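Gultik tightens bench rules for two-arm furniture assembly

Gultik has put out a new set of house rules for teams running two-arm assembly jobs, and the short version is: slow down before the threads. The rules take effect in January and cover every bench where arms put screw-in legs on flat bases, the job that has eaten most of the group's time this year.

Main change is a force cap. Grippers holding a leg stay under 200 newtons, and cells that can't log grip force don't run. Period.
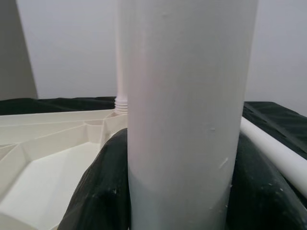 Gripper fingers closed on a white tube, cream base alongside.

"People were setting grip by feel," said Áine Hanrahan, who wrote most of the text. "Then you get marks on the part and an argument over who's to blame."

Second big item, alignment. The arm has to stop short of the socket and hold there before the thread is started. No driving straight in. Cross-threaded sockets were the top complaint in comments sent in over the summer, 280 of them all told, and Hanrahan's team went thru every one.

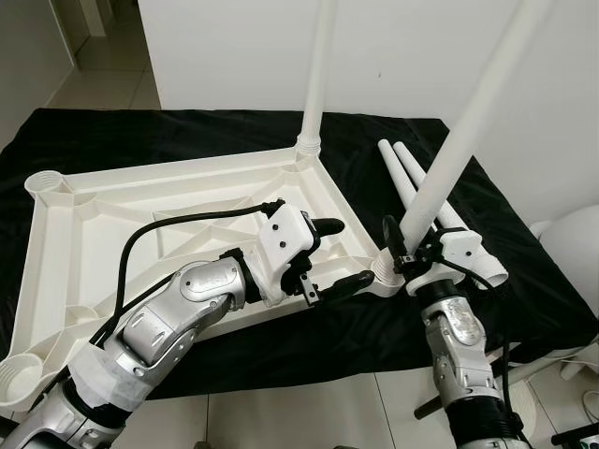 Also new: one arm moves at a time inside the shared zone unless the cell has passed a collision check that week. Cables get looked at before each shift – tape wraps too, if a site uses them. Spare legs stay on the table, out of both arms' paths.

Finell and Heffernan have both signed on. Clido hasn't, yet. Trudy Bright, who runs assembly trials at Clido, called the alignment stop "fine, sensible" but said the one-arm rule will hurt cycle times on small jobs. She wants a waiver for slow-speed work. Gultik says it will look at that in the next revison.
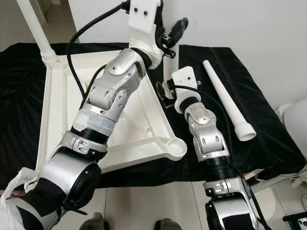

Operators get a rule of their own. Stop button within reach whenever power is on, and 2 people signed in for any first run of a new part. After that one is enough.

Sites have until the end of January to file there paperwork. Comments on the waiver question stay open until 5 p.m. on the last day of the month.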